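Greifpraktikum, Skript zu Einheit 4: Greifer vergleichen, Handkamera lesen

So, in den ersten drei Einheiten haben wir den Arm bewegt, kalibriert und (ich schaue niemanden an) zweimal gegen den Tisch gefahren. Ab jetzt wird gegriffen! Zum Vergleich stehen zwei Parallelgreifer, der Demer mit den kurzen Fingern und der Asalitz mit den langen, dazu später der Sauger von Undska. Den Sauger lasse ich heute weg, der kommt in Einheit 5 dran, wenn wir über Dichtlippen reden.

Lest bitte vorher noch mal die Seiten zu den Koordinatensystemen. Ich frage das nicht ab, aber wer Werkzeug und Flansch verwechselt, hat heute wenig Freude.

4.1 Was wir vergleichen

Ein Greifer ist nie für sich allein gut oder schlecht, er ist es immer für ein Objekt in einer Lage. Ein stehender Becher ist fast geschenkt: von oben anfahren, zumachen, hochheben. Legt man denselben Becher hin, wird es interessant, denn jetzt kann er rollen, die Wand ist gekrümmt, und je nach Richtung greift man über den Mantel oder am Rand. Beim Griff über den Mantel zählt die Öffnungsweite, beim Griff am Rand zählt, wie schlank die Fingerspitzen sind. Genau da gehen unsere beiden Kandidaten auseinander.

Ich habe im letzten Durchgang 288 Griffe protokolliert und dabei viel zu spät gemerkt, dass ich die Lage des Bechers nicht mit aufgeschrieben hatte. Die Tabelle war hübsch und völlig nutzlos. Bitte macht das besser: Objekt, Lage, Anfahrrichtung, Greifer, Ergebnis, jedes Mal, auch wenn es nervt.

4.2 Der Blick aus der Hand

Die Kamera am Handgelenk fährt mit, und das ist Segen und Fluch zugleich. Beim Anfahren wird das Objekt immer größer, bis man irgendwann nur noch einen Teil davon hat. Eine Außenkamera sieht in dem Moment zwar den Arm, aber der Arm verdeckt ihr gern genau die Stelle, auf die es ankommt. In der Handkamera liegt der Rand eines Bechers dann direkt neben den Fingerspitzen, und die Frage ist, ob man an dem bisschen noch erkennt, wohin die Öffnung zeigt.

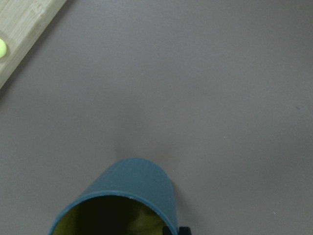

Satish Rajan wandte ein, man solle die Lage des Bechers doch lieber von weiter oben bestimmen und den Rest blind fahren, die letzten Zentimeter seien für die Bildauswertung ohnehin verloren. Mit einer guten Kalibrierung sei das schneller, und man spare sich den ganzen Ärger mit angeschnittenen Konturen.

Da ist was dran, und bei festen Objekten würde ich es auch so machen! Mein Gegenargument ist das Rollen. Wenn ein Finger den Mantel einen Tick zu früh berührt, liegt der Becher woanders, und der blinde Arm greift ins Leere, ohne es zu merken. Außerdem reicht mir in der Nahaufnahme schon wenig: der blaugrüne Mantel, der helle Rand und das gelbgrüne Innere geben zusammen die Richtung der Öffnung her, auch wenn der Becher nach unten aus dem Bild läuft. Die Farbe allein würde ich trotzdem nicht nehmen. Das Innere säuft nach hinten ins Schwarze ab, und dunkel sind die Fingerspitzen eben auch. Wer da einfach auf »dunkel« schwellwertet, verschmilzt Greifer und Öffnung zu einem Klumpen (ist mir passiert, mehrfach).

4.3 Aufgabe für die Übung

Arbeitet zu zweit. Als Steuerung nehmt ihr den Gowda-Controller, die Regelschleife läuft mit 1.000 Hz, daran bitte nichts drehen. Der Bilddatensatz liegt im Kursordner und hat 2.486 Aufnahmen, davon sind 222 von Hand beschriftet. Mit den beschrifteten fangt ihr an.

Bestimmt zuerst die Achse des Bechers aus dem Bild, dann die Seite der Öffnung. Danach fahrt ihr den Griff am Rand mit beiden Greifern, bei gleicher Geschwindigkeit und gleicher Anfahrhöhe. Wiederholt das Ganze mit dem Griff über den Mantel. Wer Satishs Variante ausprobieren will, gerne, dann aber bitte beide Varianten und ehrlich protokolliert, auch die Fehlgriffe.

Maskiert die Fingerspitzen vor der Auswertung. Bei fester Fingerstellung genügt eine Maske pro Greifer, beim Schließen müsst ihr sie mitführen, und das ist mehr Arbeit, als es klingt.

Abgabe als PDF, höchstens vier Seiten, Rohdaten dazu. Fragen gern ins Forum, dann haben alle was davon. Die Sprechstunde fängt im Oktober erst um 14:30 Uhr an.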